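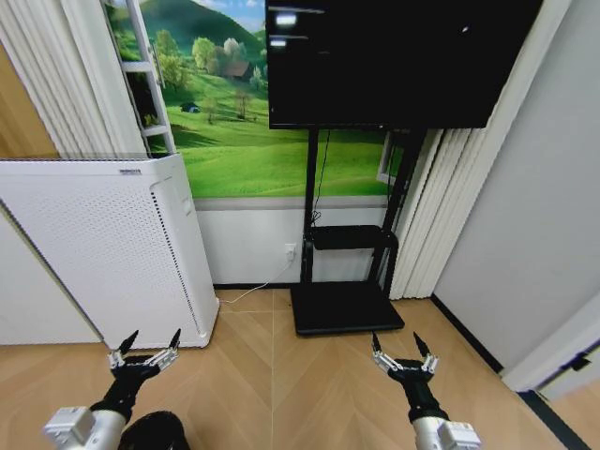 Week 4: Air in Small Rooms

Okay, picking up where we stopped on Monday. I promised you the clean air number, so let's do it properly (it's easier than it sounds!). Volume first: length times width times height. My office at Grania comes out at 1,341 cubic feet. Multiply by the air changes you want per hour, and I like 4 for a small room, then divide by 60 to get cubic feet per minute. I get a bit over 89.

Trygve Engström asked about furniture last time. I skip it. A couch takes up some space, sure, but the answer hardly moves.

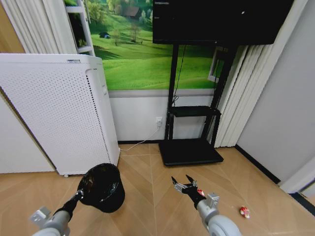 Does the number change if I keep the door open?

It does, because now you're sharing air with the hallway, so add the hallway's volume before you multiply.

For next time, measure one room at home and bring me all 3 lengths in feet, plus your final number. Problems 1 through 16 in the Forkden packet are good practice, and I'll go over the odd ones first.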